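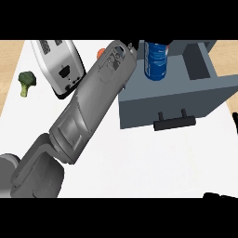 Why is the Berhe colt still drifting out when he changes leads?
My best guess is his left hind foot, which has been growing faster on the outside than the inside. He lands on that outside edge first, then rolls over, and by the time he's on his right lead he's already half a path wide.

June 2021, workshop notes, shoeing side

OK, so I've been meaning to get this down before I forget which horse had what. We've been going back and forth on the Berhe colt for a while now and everybody in the barn has a theory (bit, rider, teeth, the crows by the gap). I'm a foot person so of course I went to the feet.

Pulled both hinds. The left had flared to the outside and the old shoe was worn clean down on that branch, the right was pretty even. Took the flare back, left the heels alone, and put him in plain Tritadis aluminum behind with no toe grab. I set the left a hair full on the inside so he's got something to stand on while the wall catches up. It looks a little odd from behind but he stood square on it right away.

Fronts I didn't touch. They're 18 days old and tight, and he has thin walls, so I'd like to leave those nail holes be until he's really due.

Jogged him up the shed row and back 4 times. Landing flatter on the left hind, still not flat. The exercise rider is going to gallop him an easy mile and see how he handles the turn. No opinions till then!

The Nuvside filly is another story. She came in with a quarter crack on the right front, old one, patched by somebody else, and the patch had let go at the top. I took it off, cleaned it out and laced it with 2 wires. Want it open to the air before I glue anything over it. She can walk the shed row in a bar shoe and that's it for now. I told the barn we'd look at it again in roughly 20 days and got a face, but she had a crack just like it last November and they rushed that one.

The Jukar mare only needed a reset. Good as gold, slept through it.

Stuff to order - more size 5 hinds, race nails, and a new rasp. Mine is basically a butter knife at this point. Whoever has the good pull-offs, please hang them back on the truck.

Still to do: trace the colt's left hind on cardboard next time he's pulled, so I have something to hold the new foot up against.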